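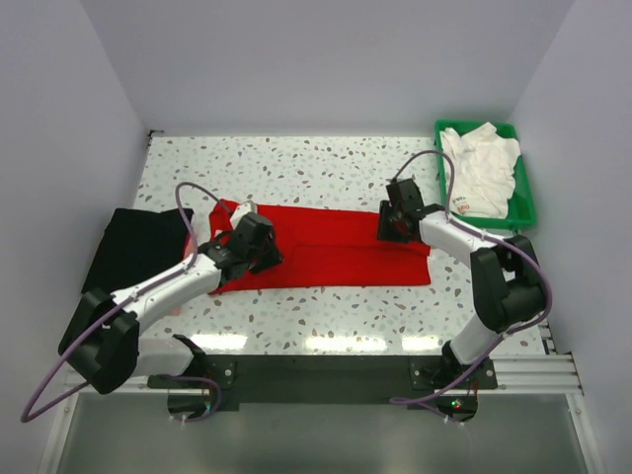
Two arms and a red garment on the speckled table.

Topic labels for the Preslow transcript set: proposal and comments

Board: Text Analysis and Language Projects
Thread status: open

preslow_archive
Posted 2025-10-18

Members are invited to comment on the proposed method for labelling the Preslow transcript set. The set consists of 173 recorded call-in programmes from local radio, transcribed in full and divided into passages by speaker turn. The aim is to publish a browsable page on which a reader may choose a subject, such as bus fares or allotments, and be shown every passage in which callers discuss it.

The present proposal is as follows. The transcripts will be cleaned of station announcements and weather bulletins. A topic model will then be run over the remaining passages with the number of topics fixed at 100. Each topic will be given a short label by a reader who has seen its most frequent words and a sample of its passages. Labels will be recorded in a shared sheet and will not be altered after publication without a note of the change.

Comments are requested on three points: the number of topics, the treatment of very short turns, and the wording of labels. Please indicate which point is being addressed.

scanlon_text
Reply to preslow_archive

On the number of topics. It is the view of the Scanlon group that 100 is too many for a set of this size. When a model of that size was run on our own collection of parish newsletters, a large share of the topics were near copies of one another. There were separate topics for "church hall", "village hall" and "hall booking", and readers of the finished page could not tell which to open. We would recommend starting with a much lower figure and raising it only where a topic is plainly carrying two subjects.

On short turns. We would exclude any turn of fewer than 6 words. Such turns are mostly greetings, and they draw the model towards words like "morning" and "thanks".

halfpast_vowel
Reply to scanlon_text

I must disagree with the second recommendation. In call-in programmes the short turn often carries the substance. A presenter asks whether the caller supports the new one-way system, and the caller replies "No, never have". If that turn is dropped, the passage appears to contain only the presenter's opinion. The page is meant to show what callers said.

I would ask that short turns be joined to the turn before them and that the pair be treated as one passage. The speaker marks can be kept inside the passage so that a reader can see who is talking.

scanlon_text
Reply to halfpast_vowel

The point is accepted as regards answers to questions. It does not hold for openings and closings. A joined passage made up of "Good morning, you're through" and "Hello, good morning" is still of no use to anyone. If turns are to be joined, the first and last exchanges of each call should be removed beforehand.

preslow_archive
Reply to scanlon_text and halfpast_vowel

Both comments are noted. The transcripts do mark the start and end of each call, so removal of the opening and closing exchanges is possible without reading every page by hand. It should be said that some callers state their whole case in the closing exchange, often after being told that time is short. A trial on a small number of programmes will be carried out before a rule is set.
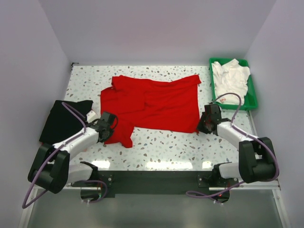

A label has to be written for somebody who has not seen the word list, and this is where most projects of this kind go wrong. Our practice at Lisico is to ask two readers to label each topic separately and to compare the results before either is used. The readers are given written guidance on how broad a label may be. Take the red cloth on the table in the picture, with one part lying flat and another folded over: "cloth" would be a fair label, "fabric" would also take in the crumpled white material in the green bin, and "things on a table" would be true but would help no reader to find anything. Labels for passages of speech should be tested in the same manner. If a label would fit a third of the other topics equally well, it should be sent back.

The guidance also asks that labels be nouns or short noun phrases, that they contain no opinion, and that they do not borrow a slogan from either side of a local dispute. "Road closures" is acceptable. "War on motorists" is not, even where callers use the phrase repeatedly.

Posted by lisico_labels

oddment_corpus
Reply to lisico_labels

I support the use of two readers but question the last rule. If callers say "war on motorists" again and again, that is a finding about how they speak. Replacing it with "road closures" makes the page tidier and removes the very thing a researcher would come to look for. It also groups those callers with people who rang to ask which road was shut.

Would it be possible to publish the neutral label together with the model's own list of frequent words? The reader would then have both.

lisico_labels
Reply to oddment_corpus

The rule applies to the label only. Nothing in our guidance prevents the word list from being shown beneath it, and our own pages do so. We would caution that word lists are easily misread. Visitors have written to us in the belief that the first word in a list is the most important subject, when it was simply common across the passages. A line of explanation beside the list reduced such messages but did not end them.

halfpast_vowel
Reply to lisico_labels

May I ask what happens where the two readers disagree and neither will give way? In the project I was attached to, this arose often enough that a fair part of the summer was lost to it.

lisico_labels
Reply to halfpast_vowel

A third reader decides and is not told which label came from whom. Where all 3 readers give different answers, the topic is marked "mixed" and is left off the public list. The passages remain in the download.

tannery_lane
Reply to preslow_archive

I write as a user of collections like this one and have no part in building them. My request concerns the underlying purpose. The proposal speaks throughout of subjects, yet most of those I know who use call-in material are interested in the people. They wish to know whether the same caller rang in repeatedly, whether views changed over time, and whether callers from one estate spoke differently from those in the town centre. A topic page answers none of these questions. I would sooner have a plain search box and a reliable date on each passage than any number of topics.

preslow_archive
Reply to tannery_lane

A search box is planned and will be available at the same time as the topic page. Dates will be attached to every passage. Linking calls by the same person is outside the proposal. Callers gave a first name and a district on air and had no reason to expect that their calls would later be joined together. The archive does not intend to do this, and the terms of the download will ask others not to.

tannery_lane
Reply to preslow_archive

The reply is understood, although I do not agree with all of it. The programmes were broadcast, and regular listeners certainly knew the regular callers. I would ask that the reasoning be set out on the page itself so that users do not take the omission for an oversight.

preslow_archive
Reply to tannery_lane

That will be done.

oddment_corpus
Reply to preslow_archive

A practical matter on cleaning. The proposal mentions station announcements and weather bulletins but not advertisements read aloud by the presenter. In the August programmes I have examined, the presenter moves from a call into a message for a carpet warehouse without a pause, and the transcript gives no mark at the join. With the model set to so high a number of topics, one of them will certainly be carpets.

scanlon_text
Reply to oddment_corpus

We had the same difficulty with notices for jumble sales. The Junum tool has a setting which finds passages repeated nearly word for word across documents, and this removed most of them. It also removed the Lord's Prayer, which appeared in full in several issues, and that had to be put back by hand. I would advise keeping a list of everything taken out.

oddment_corpus
Reply to scanlon_text

I have found Junum unreliable on spoken text. A presenter never reads a message the same way twice, and the transcriber's spelling of the business name varies. On my sample it caught the station jingle and little else. A person reading with a pencil would do better.

scanlon_text
Reply to oddment_corpus

The threshold can be lowered. I would not wish to read 173 programmes with a pencil.

preslow_archive
Reply to all

The position at present is set out here for those joining the thread.

The number of topics remains under discussion. The trial will be run at 100 and again at a lower figure to be agreed with Scanlon, and both word lists will be posted on this board.

Short turns will be joined to the turn before them. Openings and closings will be kept in one version of the trial and removed in the other.

Labels will be given by two readers with a third where needed, following the Lisico guidance. The model's word list will appear beneath each label.

Advertisements read on air will be removed where they can be found. A list of removed passages will be included in the download. Members who have used Junum on spoken material are asked to post their settings.

halfpast_vowel
Reply to preslow_archive

I am content with this, subject to one addition. Please could the joined turns carry a mark in the download, so that anyone who prefers the original division can restore it?

preslow_archive
Reply to halfpast_vowel

Agreed. A separate column will hold the original turn number.

tannery_lane
Reply to preslow_archive

Will the sound recordings be made available with the transcripts, or the text alone?

preslow_archive
Reply to tannery_lane

The text alone in the first release. Permission for the recordings has been requested from the station and no answer has yet been received.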